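Last updated 7/21/18

# Questions people ask before a dowsing or pendulum session

My name is Etenesh Teshome and I have worked with the pendulum for many years, first for myself and later for other people. English is my third language, so please write to me if an answer is not clear. Shirley Sandhu has read the page and corrected the worst mistakes.

**What is a pendulum session?**

You bring a question, and I hold a weight on a thread over a chart or over a map. We watch how it moves and we speak together about what it can mean. A session lasts 50 minutes. In the first part we only talk.

**Do I need to believe in it?**

No. Many people who come are curious and some are even a little angry, because a sister or a wife has sent them. I ask only that you do not test me with questions to which you already know the answer.

**Can you find a lost object or a lost animal?**

Sometimes I am asked this. I can work over a map of your house or your village, but I do not promise a result. For a lost animal, please telephone the vets and the neighbours first, and come to me after.

**Which pendulum should I buy?**

A simple one. Mine is brass and comes from the market in Tosura. Réjean Leclerc, who taught me, used a key on a piece of wool during all his life. If you feel nothing with an expensive stone, a more expensive stone will not help.

**On what surface should I practise?**

A table which does not move. Put your elbow down and keep the wrist free. Please take away the mobile phone and also the magnets, if you have some.

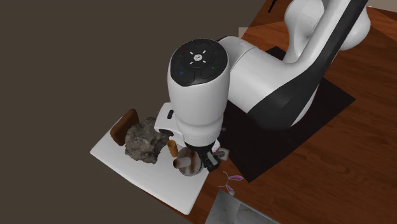 **How do I make my first chart?**

Take a sheet of white paper and draw a half circle, then divide it with straight lines. Write "yes" at one end and "no" at the other, and leave the middle for "ask again". Some beginners find a half circle confusing, and for them I suggest a cross, like the small white dashes on the dark round pad of the robot arm, with a sign in the centre where the pendulum starts. Begin always from this centre and let the thread become quiet before each question. Use the same chart for 3 weeks before you change it.

**My pendulum does not move. What is wrong?**

Most often you are holding your breath. Put it down, drink a glass of water and try again the next day. Maëlle Robichaud waited until March for her first clear movement, and now she teaches the evening group in Nimden.

**Can I ask about my health or my money?**

I do not work on these two subjects. For health you should see a doctor – this is a firm rule with me, and I will stop the session if it is necessary. For money I have also no advice to give.

**May I ask about another person?**

Only if this person knows it and agrees. Questions about a former husband are the most frequent, and I refuse them all.

**Where do the sessions take place?**

At 227 Fehr Road, second door. The bell is weak, so please knock also. Parking is free behind the bakery after six o'clock.

**Can I cancel?**

Yes, until 2 days before. After this I keep half of the fee. If you are ill, write to me and we will find another date.

**Do you have a group for other languages?**

Xiaoyan Qin leads a small circle in Mandarin in the Surna reading room. You should write to her directly, as she keeps her own list.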